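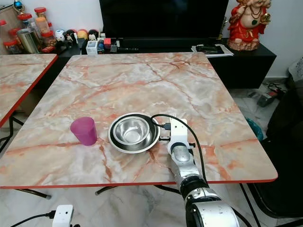
Sourdough people will tell you about their starters for hours. The woman who runs Brarari, the two-oven bakery on the Clorlow road, gave me exactly 15 minutes, in November, before the second bake, and she talked the whole time with her hands in dough. Mostly about rye. She doesn't like fancy gear and says so a lot. A stainless steel bowl sitting inside a bigger one, a plastic cup, a table you can wipe down – that's a kitchen, as far as she's concerned. "People write to me asking what mixer to buy. I say buy flour."

She started at home. Small apartment, bad oven, one loaf at a time. The first year was bricks. "Real bricks. My brother used one to hold the door." She laughs, then goes quiet and shapes two loaves without looking at them. What changed? Temperature, she says. She'd been following recipes written for somebody else's warm kitchen, and hers was freezing from October on. So she stopped watching the clock and started watching the dough.

"The recipe says four hours. The dough can't read."

The shop came later. A former shoe repair place, low ceiling, terrible drains. She signed the lease before she had a buyer for a single loaf, which she does not recommend. The bank said no. A cousin said yes, then no, then yes again for half. She opened with 9 kinds of bread and was down to four by the end of the first winter. Seeded rye, plain white sour, a dark one with molasses, and the potato bread that people now drive over from Dehghan for.

I asked about the potato bread. Wrong question maybe, she's tired of it.

"It's leftovers. It was always leftovers. My grandmother boiled too many potatoes every night of her life." She won't sell it sliced. Somebody asks every morning.

Last year the shop sold 1152 loaves in the week before Thanksgiving, a number she has written in pencil on the wall by the phone. No plans to beat it. "I couldn't feel my feet. We ran out of paper bags and were using newspaper, and then the newspaper ran out." She slept in the flour store one night. On the flour, to be clear.

The flour itself comes from Flarodham, a mill that still turns out small lots, and it changes from one sack to the next. Some bakers hate that. She keeps a notebook – how thirsty the flour was, how long the bulk rise took, weather, a word or two on the crust. I got to look at one page. "Slow. Sticky. Good in the end." The next line just said "no."

Her advice for beginners is short and a bit grumpy. Weigh the water. Use less starter than you think in summer. Don't cut it hot, and if you do cut it hot don't write to her about the gummy middle. Stick to one recipe for a couple of months and leave the seeds and the olives and the turmeric alone until you can make the plain loaf twice in a row. Most people quit around loaf five, she thinks, and it's always the same complaint, too flat. Usually it needed longer. Sometimes the starter was just hungry.

Does she ever buy bread? Long pause here.

"Hot dog buns."

She'd like to take on an apprentice next year but can't pay much, and the hours are awfull, in at 2 and home for lunch if the slicer for the cafe orders behaves itself. Two people have tried it so far. One lasted till the first frost. The other one left to open a place of her own, with a rye that the boss describes as "annoyingly good, too much caraway."

A timer went off then, so that was it. She waved me toward the door with a scraper and told me to take a loaf from the lefthand rack, not the right, the right was for the school. I took the dark one. Still warm, and I cut it in the car.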